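关于我们

Skurel 是一间做木桌的小厂，也是一间愿意坐下来跟您慢慢聊桌子的小店。常有客人第一次推门进来，说只是路过看看，结果在样品桌边上坐了一下午，茶续了三回，临走才想起来要问价钱。我们很喜欢这样的客人，所以这一页也写得长了些，您有空就慢慢看，没空的话直接翻到最后看营业时间就好。

我们是从修桌子开始的。最早的铺面在 Flilldale 老街的尽头，门口有一棵歪脖子的槐树，屋里只放得下一张工作台和两把凳子。那时候街坊送来的，多半是家里用了十几二十年的饭桌：桌腿松了的，桌面烫出白印子的，孩子拿圆规在上面刻过字的。有一位老太太送来一张方桌，要我们把面子磨平，可是又再三叮嘱，靠墙那一边的一行铅笔字不许动，那是她先生记的一个电话号码，早就打不通了。我们就照着她的意思，磨到那一行字跟前停下来，边上一点一点过渡过去，花的工夫比磨整张桌面还多。她来取的时候摸了又摸，没有说什么，过年的时候给我们送来一大包炒花生。

修了几年，手里过的桌子多了，慢慢也就知道哪些地方容易坏，哪些做法经得起用，哪些花样好看归好看，日子一长却要惹人心烦。后来有客人问，你们既然会修，能不能干脆做一张新的？第一张做得很慢，前前后后改了好几稿，交货那天几个人一起抬上楼，才发现楼道拐角过不去，又抬下来把腿拆了重新走一遍。从那以后，我们所有的桌子都做成可以拆腿的，上门之前也一定会先问您家楼道有多宽、电梯有多深，您可别嫌我们啰嗦！

现在我们搬到了 Flilldale 的河边，有 2 个车间，一个开料、拼板、压面，一个打磨上油。到今年五月为止，从这里送出去的桌子一共是 3,000 张，其中饭桌最多，书桌其次，剩下的是学校和图书室订的长桌，还有一些客人自己画了图来的、叫不出名字的桌子，比如一张专门给两只猫晒太阳用的窄条桌（猫很满意，主人说自己也常趴在上面看书）。

说到桌子，我们最放在心上的是桌面。腿可以换，漆可以补，可是一张桌面，您每天早上把碗放上去，晚上把胳膊搁上去，孩子趴在上面写作业，写着写着脸就贴上去了，它跟人挨得最近。所以选面这件事，我们一直不肯交给别人。每批料到了，先一张一张摊开来，靠着北窗看。北窗的光匀，深的浅的都藏不住。看过一遍，放一晚上，第二天早上再看一遍，前一天觉得好的，隔夜再看有时候就不那么好了，这种情况还真不少。

我们偏爱浅色的木面。颜色淡一点，屋子显得亮堂，饭菜摆上去也好看，配什么椅子都不为难。浅色的面子上，纹路就成了主角，有的细而直，像梳过的头发，有的在中间拱起来一道弯，像远远的山，行里管这叫山纹。同样的料，山纹落在哪里，整张桌子的神气就不一样。我们习惯让纹路顺着桌子的长边走，人坐下来，目光是横着舒展开的，心也跟着静一些。
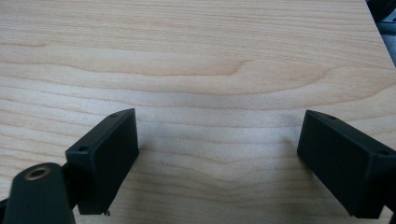 浅色木桌面，木纹横向铺开，中间一道起伏的山纹。

很多客人会问到亮光和哑光的事。我们店里的样品大多是哑光的，摸着顺滑，光照上去只有淡淡一层。亮光的面子刚买回去很神气，可是手印、水渍、擦过的抹布道子都看得见，家里有小孩的，擦着擦着就烦了。当然，您要是就喜欢亮的，我们也做，做之前会请您把小样带回家放几天，早中晚各看一看，灯底下也看一看，再来跟我们定。小样不收押金，用完还回来就行，忘了还也没关系，有一位客人拿去当了杯垫，一垫就是两年，后来还带了朋友来订桌子。

还有一件事想说得明白一点。我们的桌子有实木的，也有贴木皮的，店里每一张样品底下都写清楚了，您蹲下去就看得到。总有人觉得贴木皮就是将就，我们不这么看。贴得好的木皮，纹路是真的木头，桌面大而平整，冬天开暖气也比较安稳，价钱还能省下一截。实木有实木的好，厚实，用旧了可以反复打磨，只是要您多照顾它一些。究竟选哪一种，要看您家里的情形，我们愿意陪您慢慢算这笔账。

“Peltonen”是我们做得最久的一个系列，样子最简单，四条直腿，一张长方的面，桌沿倒了一道很小的圆角，胳膊压上去不硌。长桌的售价是 1,199 元，加长的那一款是 1,341 元，都含本城的送货和安装。这两个价钱已经很久没有动过了，木料涨的时候我们也犹豫过，后来在包装上省了一点，把一次性的泡沫换成了可以收回来再用的厚毯子，也就这么维持下来。所以您收货的时候，师傅会把毯子卷走，请别见怪。

“Nilgate”是后来添的，给地方小的人家准备。桌面一边可以放下来，平时靠墙，来客人了再支起来。画这个系列的时候我们吵得很厉害，为了一个合页该装在里面还是外面，争到晚饭都凉了。最后装在里面，从外头看整整齐齐的，就是安装的时候费眼睛。放下来的那一边，纹路跟桌面是同一张料上接着裁的，支起来以后，那道弯能从这一头连到那一头，很多客人用了好久才发现，特地打电话来告诉我们，我们接到这样的电话总是高兴一整天！

桌子带回家以后，平常用拧干的软布顺着纹路擦就可以，热锅底下垫一块垫子，别让水在上面过夜。用了一段时间觉得干涩了，可以到店里来要一小罐养护油，老客人不收钱。要是磕了碰了，也别着急自己拿砂纸去磨，先拍张照片发给我们看看，有些印子上一点油就淡了，有些确实要送回来，那就送回来，修桌子本来就是我们的老本行，多少年了手也没有生。

车间每星期五下午对客人开放，您可以来看拼板和打磨，也可以带自家的旧桌子来问一问值不值得修。孩子可以一起来，我们留了一箱子边角料，砂过的，不扎手，随便搭房子搭桥都行，喜欢的可以挑一块带走。怕吵的话就晚一点到，四点以后机器基本停了，剩下的都是手上的活儿，屋里很安静，只有砂纸的声音，还有一股木头的香味。

店里平日上午九点半开门，傍晚六点关门，中午不休息，只是有时候大家正围着样品桌吃饭，您进来不要不好意思，坐下来一起喝碗汤也是常有的事。从 Flilldale 老街往河边走，过了桥左手第一个院子就是，院门是绿的，自行车可以推进来停。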